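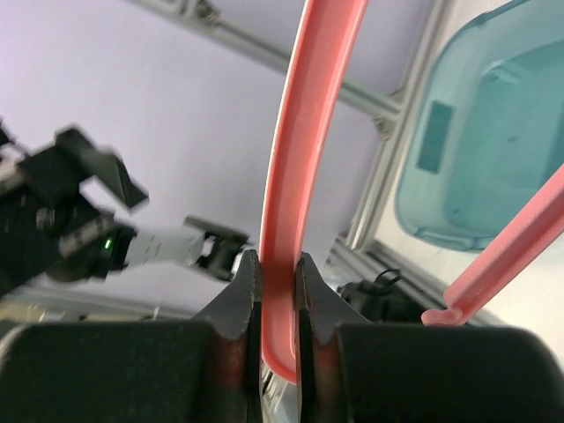
**FÚTBOL MODESTO · REPORTAJE**

# El lateral que volvió a Geltdale

El autobús que sube a Geltdale deja a los viajeros junto a una gasolinera y un bar con toldo verde, y desde allí hay que caminar cuesta arriba, con el viento de cara si es noviembre, hasta que aparecen los focos. Son cuatro, de los antiguos, y uno parpadea desde la temporada pasada. A las seis de la tarde ya están encendidos, y en el césped, con un gorro de lana que le tapa hasta las cejas, Abbas Soltani coloca conos como quien pone la mesa para una familia numerosa.

Le grito un saludo desde la barandilla y me hace señas para que baje. «Ven, ven, que ahí arriba te vas a helar», dice, y antes de que pueda sacar la libreta ya me ha puesto en la mano un vaso de té con muchísimo azúcar (lo prepara él, en un termo abollado que viaja siempre con el equipo) y me está contando la jugada que le quita el sueño: un saque de esquina mal defendido contra el Brerov, en el minuto 88, que costó dos puntos y una cena muy silenciosa.

Soltani jugó en este mismo campo durante 11 temporadas, siempre por la banda izquierda y casi siempre con el mismo número. Era un lateral de los que suben mucho y vuelven a tiempo, de zancada larga y centro raso, y en el pueblo todavía discuten si aquel gol suyo al Rustad, desde casi la línea de fondo, fue un disparo o un pase que se le fue de las manos. Él se ríe cuando se lo pregunto. «Según quién lo cuente. Mi madre dice que fue un disparo, y yo a mi madre no le llevo la contraria.»

Se marchó después al Lovix, dos categorías más arriba, y allí las cosas fueron regular. Una rodilla, luego la otra, un entrenador que prefería laterales altos, un invierno entero viendo los partidos desde la grada con una manta en las piernas. Habla de aquellos años sin amargura, con una especie de cariño cansado, como se habla de una ciudad en la que se ha vivido en un piso demasiado frío. Cuando el Geltdale lo llamó para hacerse cargo del primer equipo, estaba pintando el pasillo de su casa. Dejó la pared a medias y, por lo que me cuenta, a medias sigue.

## Un vestuario que habla mucho

Lo primero que sorprende de su Geltdale es el ruido. Los jugadores hablan todo el rato, se corrigen, se avisan, discuten un fuera de juego de entrenamiento como si les fuera la vida en ello. Es cosa del técnico, que para los ejercicios cada pocos minutos y obliga a alguien a explicar en voz alta lo que acaba de pasar. Al principio les daba vergüenza, sobre todo a los más jóvenes, y ahora cuesta hacerlos callar.

La capacidad de conversación se nota en el campo. El equipo defiende adelantado, con una línea que sube y baja muy junta, y cuando roba lo hace cerca del área rival. A veces se rompe, claro, y entonces vienen los sustos. Contra el Rustad, en casa, encajaron un gol a los cuatro minutos por un balón largo a la espalda de los centrales y tuvieron que remar hasta el final para ganar 2-1, con el segundo tanto en un rechace feo, de esos que entran llorando. Soltani lo celebró sentado en la nevera portátil de las bebidas, mirando al suelo. «Estaba contando las veces que habíamos llegado tarde al segundo balón», explica. «Luego ya me alegré, ¿eh? En el coche me alegré muchísimo.»

Kylie Bright lleva la preparación física desde el verano y es, de todo el cuerpo técnico, la única que se atreve a quitarle el silbato. Llegó del atletismo, de las pruebas de medio fondo, y reconoce que las primeras semanas no entendía por qué los futbolistas se quejaban tanto de las cuestas. Las cuestas se quedaron. También se quedó el rodaje suave del día siguiente al partido, que hacen todos juntos por el camino del embalse, lloviera o no lloviera, y que termina con un desayuno larguísimo en el bar del toldo verde.

«Abbas ve el partido en dibujos», me dice Bright mientras recoge gomas elásticas del suelo. «Yo lo veo en cansancio. Sé en qué minuto empieza a costarle volver a cada uno, y él sabe adónde tiene que volver. Nos peleamos bastante, pero solo por los cambios.»

## El viaje a Lovix

En Geltdale llevan un mes hablando del mismo partido. La eliminatoria de copa los ha emparejado precisamente con el Lovix, y el club ha recibido 215 entradas para la afición visitante, que se agotaron en una mañana. Hubo cola desde antes de abrir la taquilla, con sillas plegables y termos, y un señor mayor que compró las suyas y se volvió a poner el último para seguir charlando. El campo propio apenas reúne a unas 1.000 personas en las tardes buenas, así que la cifra tiene su mérito.

Al entrenador le incomoda un poco que todo el mundo le pregunte por el reencuentro. Tiene amigos allí, dice, y un utillero que le guardó las botas durante meses por si acaso. Prefiere hablar del extremo derecho del Lovix, que encara siempre hacia fuera y luego frena, y de lo mucho que va a sufrir su lateral si el interior no le ayuda. Me lo explica con vasos de papel encima de la nevera. El mío, todavía medio lleno, hace de mediapunta.

Ha probado dos dibujos esta semana y no suelta prenda sobre cuál usará. En el entrenamiento que presencio, los suplentes imitan al rival con bastante malicia y le ganan la espalda a los titulares tres veces seguidas. Soltani para, pregunta, escucha. Un chaval de pelo rizado levanta la mano y dice que el problema viene de más arriba, que los delanteros saltan tarde. Hay un murmullo de protesta entre los delanteros. Lo repiten, saltan antes, y el balón largo ya no sale limpio.

Pasadas las ocho empieza a caer una lluvia fina y Bright mira el reloj con mucha intención. Él pide cinco minutos más, que son quince, y los dedica a los saques de esquina en contra. Uno, otro, otro más, con el portero desgañitándose y el foco malo encendiéndose y apagándose sobre el segundo palo. Después recogen los conos entre todos, y el último en bajar hacia el vestuario, con el termo bajo el brazo, es el entrenador, que todavía va discutiendo con su central sobre quién tenía que haber saltado contra el Brerov.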